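Home | Current Issue | Archive | About
Print this article | E-mail this article | Shares: 8

3.2 Lids as everyday objects

Pot lids turned out to be the most rewarding things in our whole survey of kitchen storage. Over October we visited homes in Puston and Jinum and asked people to cook an ordinary meal while we watched where each item went. The Cao inventory, our starting point, files a lid under the pot it belongs to. In real kitchens the two part ways within minutes — the pot stays on the stove, and the lid travels to the counter, the sink, the drying rack and sometimes the top of the fridge!

Glass lids deserve a close look of their own. A cook can check on the food without lifting anything, and the parts that matter to the hand are few and easy to name. We coded the knob, the rim and the vents separately (Figure 2). 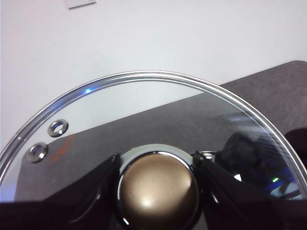

FIGURE 2. KITCHEN OBJECTS: LIDS
Clear glass lid with a steel rim, held by its domed knob. Two round steam vents are set in the glass to the left.

The knob gets nearly all of the attention during cooking. People reach for it first, even when the lid is lying on the counter and the rim would be just as close. Washing up is another story, and a lovely one to watch: hands move out to the rim, and the lid is turned like a steering wheel under the tap.

Storage brought the widest range of habits. In the Zoltthorpe scheme a lid has one home, but many of our cooks gave theirs two, one for weekdays and one for when guests were coming. We return to these double homes in Section 4, where we compare them with the places people chose for baking trays.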